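Workshop Tips: Picking Up Small Parts From a Cloth-Covered Bench

Thu 29 June

These tips come out of the Dratavard tests, which compared ways of teaching an arm to pick up small blocks from a soft surface. Most of them apply to any home or club workshop with a small arm and a two-finger gripper, and a few are useful if you only ever use tweezers.

Put a cloth down. A bare bench is hard on fingertips when the gripper comes down too far, and small parts skate away when they are nudged. A cloth gives a little and holds the part by friction. Any closely woven cloth will do. Avoid towelling, as the loops catch on bracket corners.

Don't iron it. We ran one set of trials on a cloth pulled flat and taped, and another on the same cloth laid down and left as it fell. The arm trained only on the flat cloth did well on the flat cloth and badly on the other. The arm trained on the creased cloth managed both. If you are recording your own runs, lift the cloth and drop it again every so often.

Use a patterned cloth for at least part of the work. Plain backgrounds make the part easy to find, and the program comes to depend on that. We changed cloths through the tests and kept the pale wooden cube the same. Results on a cloth the program had never met were better when the training cloths had pictures or stripes on them.

Come down beside the part first, then move across. Going straight down on top of a cube looks quicker, but a small error puts one finger on the top face and tips the cube over. Stopping low and to one side gives you a moment to correct.
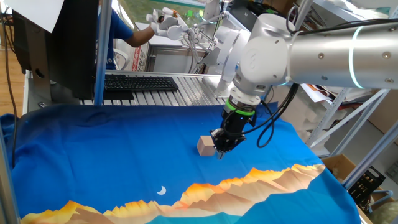 How many recorded runs do you need before the arm can pick up a cube by itself?

We needed 2000 for a cube placed anywhere on the cloth. Going up to 3000 made little difference, and the extra time was better spent on changing the cloth and the starting position. If the cube always starts in the same place, 252 was enough, but the arm was then no use when the cube was moved a hand's width.

Leave slack in the cables. Allow enough loop at the wrist for a full turn each way, then check it by moving the arm slowly to the far corners of the table. A tight cable pulls the wrist off line by a small amount, and you will waste an afternoon looking for the fault in the software.

Throw out bad runs the same day. We kept 1869 runs from the first round after taking out those with long pauses, second grabs or a dropped cube. Sorting was done every evening while we could still remember what had gone wrong. A batch left until October would have been guesswork.

Keep a few of the untidy ones, though. A run where the gripper misses, backs off and tries again is worth having, provided it ends with the cube held. When we left all of these out, the arm froze after its first miss.

Take turns at the controls. One steady operator gives neat recordings, but the program picks up that person's habits, including the poor ones. Change over once an hour. Tired hands close the gripper early, and it shows in the results.

Wipe the fingertips at the start of each session with a damp rag and let them dry. Lint from the cloth builds up and the cube begins to slip. We lost most of a morning's results to this before anyone looked.

Mark the table legs on the floor with tape. If the table gets knocked, you can put it back where it was. Do the same for any camera stand.

Write down the cloth, the light and the operator for every batch. A pencil and a lined book are fine. We went back to ours many times when comparing results, mostly to find out whether the blinds had been open.

Wash the cloth on cool and skip the fabric softener, as it leaves the surface slippery. Ours shrank slightly in the first wash, so wash a new one before you start recording on it.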